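How to Sort Small Containers on the Bed

The bed is a good place to go through a box of small containers. It is flat, it is at a handy height, and nothing rolls far on fabric. The job takes 12 minutes for one box.

1. Make the bed first. Pull the spread smooth and push any blanket up against the headboard.
2. Wipe the bottom of the box before it touches the spread.
3. Set the box near the middle of the mattress with the flaps open.
4. Take out one container at a time and check that the lid closes.
5. Put keepers on one side of the box and discards on the other. Anything that might leak goes on a tray.

Leave the curtains closed if the sun hits the bed in the afternoon. Some creams and ointments should not get warm.

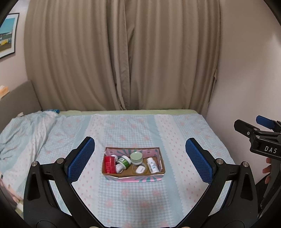

Can I leave the box on the bed overnight?

Put it on a shelf or the floor before you go to sleep. A cardboard box tips easily on a soft mattress.

When the sorting is done, stand the tall containers along the back of the box and the short ones in front. Write the month on a strip of tape and stick it to a flap. Ours says September, when the box is due to be checked again. Shake out the spread and smooth it down.

Posted 24 Jul 2021 in Bedroom, Lallik Home Notes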